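Sonach Answer & Win
The quiz kit for banks, building societies and anyone else with an app and a marketing budget

Last updated: January
Reading time: 4 minutes

There comes a morning in the life of every savings app when somebody looks at the numbers and sees that customers open it, check their balance, sigh, and leave. Answer & Win gives them something to do between the sigh and the leaving. It is a live quiz that runs inside your own app or on your social channels, with your name on it, your host in front of it and your money going out of the door in sensible amounts.

We have sold it to lenders, a pet insurer and one chain of car washes. The car washes got the best turnout, which we mention so that the banks don't get above themselves.

What you get

The kit arrives as a software licence and a box. The licence covers the question bank, the player screens, the host's view and the prize ledger. The box holds the host desk: a small control panel with a large button to start the round, a smaller one to end it, and a covered switch that voids the question. Please leave the cover on. Hosts get excited.

The question bank has 1,614 questions at the time of writing, all in British English and all checked by a person who was paid to be difficult. They are sorted by subject and by how much grief they cause. You can add your own, and you will want to, but go easy on the ones about your mortgage range. Players can tell when a game has turned into a leaflet.

A standard show runs for 36 minutes. You can make it shorter. You can make it longer too, though we'd ask you to sit through one first.

Prizes

Winnings go straight into the player's account with you, or into a holding pot if they haven't opened one yet. Yes, that is the part your sales team will like. The holding pot keeps the money safe and sends two polite reminders. We took out the third reminder after people wrote to us about it.

The ledger records who answered what, when, and how quickly, and it can be exported as a plain spreadsheet for your compliance people. They will ask for it in a different format. We have that one as well.

Celebrity guests

Guests join by video link and need a browser, a decent connection and somebody nearby who knows where the mute button is. The host's view shows a guest's name in large letters, a feature added by request and used more often than you would think. Guests can play along, but their answers are left out of the prize draw. Please tell their agents before the show.

We don't supply the celebrities. If your budget runs to a weather presenter, the weather presenter will be lovely, and will turn up on time.

What it needs from you

A host who can read aloud while being shouted at in a chat window. A steady line for uploading. Written game rules, approved by whoever approves such things where you are. We include a template, but it is a template, and our lawyer would like you to know that he isn't yours.

Two editions

Backlund is the smaller one, for a single show at a time and up to 1,387 players in a round. Flildale takes the limit off and lets you run several rounds at once, each with its own host. It also adds team play, so that branches can compete against one another and stop speaking for a week.

Both editions come with set-up, a rehearsal and a telephone line that is answered by a human being until 6 pm. You can move from Backlund to Flildale at any point and keep your players, your ledger and your custom questions. Going the other way is possible but involves a form.

Prices depend on how many shows you plan and are sent on request. We know that is annoying.

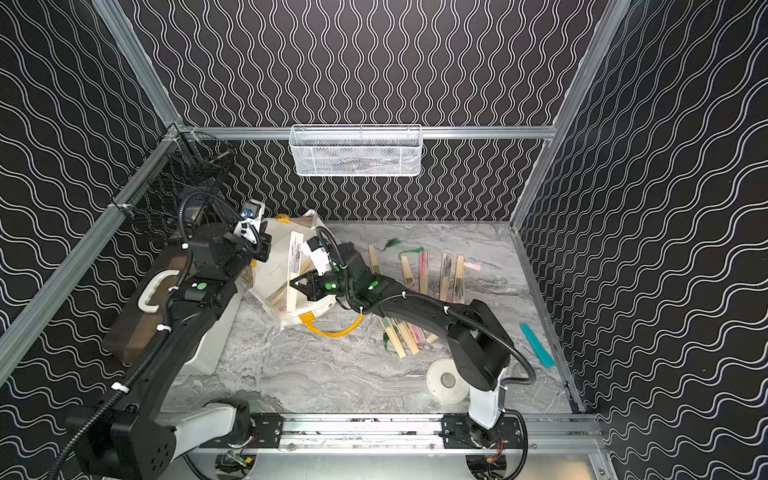 PLOTURITZ, January. Sonach has released a new version of Answer & Win, with a quicker sign-up for first-time players and a tie-break round that ends. The old one could, in theory, go on for ever, and one Wednesday evening it had a good try.

The update is free to everyone with a current licence and installs overnight. Host desks need no change. If yours shows an amber light the next morning, hold down the end button until it goes green, then carry on as if nothing had happened.

Also new is a quiet mode for the countdown music, which can now be turned down separately from the host. Several customers had asked for it to be the other way round.

Demonstrations are held online and take the form of a real round, with a real prize, so bring somebody from the office who is good at geography.

Contact | © Sonach, Ploturitz | Back to top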